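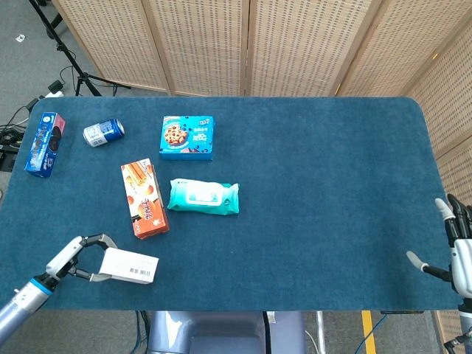 Good evening, and thank you for having me. I'm going to talk for half an hour or so about a robot that sorts my shopping, very slowly, in a shared workshop in Drarkcombe. It's called Kirneck, it has two arms, and I've been building it with Sadao Sugiyama for longer than either of us planned! Leave the picture up while I do the introduction. The thing I'd like people at the back to notice is that the two hands don't match. The left arm ends in a plain white gripper with two curved fingers, and it's got hold of a white box with a barcode on it. On the right there's a proper hand, several fingers and a thumb, and that hand is what most of tonight is about.

22 November 2020
Radka Ivanov

Start with why two kinds of hand. We had the gripper first. It opens, it closes, and you can understand everything that's wrong with it in one evening. Give it a box and it's happy. Give it a pack of wet wipes and you see the trouble — the pack is soft, it has no real sides, and the fingers squash it into a different shape from the one the camera measured a second ago. Sadao wanted to make softer pads. I wanted fingers. We did both, and I'll own up now that his pads took one weekend and my fingers took most of a year.

(Pause here. Ask who has tried to build a hand. There's usually one person, and they usually groan.)

The fingers. Each one is pulled closed by a cord and opened by a spring. I printed the first set on the workshop machine and they looked lovely and snapped at the knuckle. The second set was thicker and didn't snap, but the cord sawed a groove through the plastic. The third set has a little metal tube wherever the cord turns a corner, and I can't tell you how pleased I was with those tubes. Pass round the broken knuckle and the grooved one. Get them back this time.

The thumb gets its own bit of the talk. If you move the thumb's base by the width of a pencil, the whole hand changes character. We had it too far round at first and it met the side of the first finger, so it could pinch a sheet of card beautifully and couldn't hold a can at all. The tip has a grippier cover than the rest. I'd love to say we worked that out, but Sadao had some left over from the pads.

Now the shopping. We use real packets, and we swap them often: biscuits, wafer rolls, small drinks cans. Each one is awkward in its own way. The can rolls if you touch it off centre. The long biscuit box is easy to pick up in the middle and horrible near the end, when it swings down and twists out of the fingers. Printed photos of biscuits on the packets confused our first bit of software no end, and I'm very fond of the log from that day. It was convinced there were dozens of tiny round things to collect.

The mat matters more than you'd think. We started on bare tabletop and everything skated about. Felt gives the packets something to sit on, and if a finger comes down a touch low it presses into the mat and no harm done. Dark felt also helps the camera find the edges of things. Cheapest improvement in the project.

Numbers, for those who like them. We logged 1,616 tries with the new hand before I wrote these notes. I had promised Sadao 2,000, so I owe him an explanation and probably lunch. The first 200 are dreadful and I've kept them in. Please don't skip that chart, Radka, even if you're running late! The dip in the middle is where a cord stretched and we blamed the software for it.

What I got wrong. I wired the hand so that you couldn't take one finger off without undoing the others. Changing a cord was a whole evening with tweezers. Each finger now has its own plug and comes away with two screws, and changing a cord takes some 10 minutes with a cup of tea in the other hand. If you're starting a build, do the taking-apart first and the clever bits later.

(If the Wada board comes up: yes, we still use it for the motors. Flanov is only our name for the bit of software that decides which hand should go for what. It's shorter than it sounds and I'm happy to share it.)

Next. In December we want to try handing things across, gripper to fingers and back again. Sadao thinks boxes will be easy. I've put my money on the wipes, out of loyalty.

Questions, then the spare fingers are on the side table for anyone who wants to pull the cords.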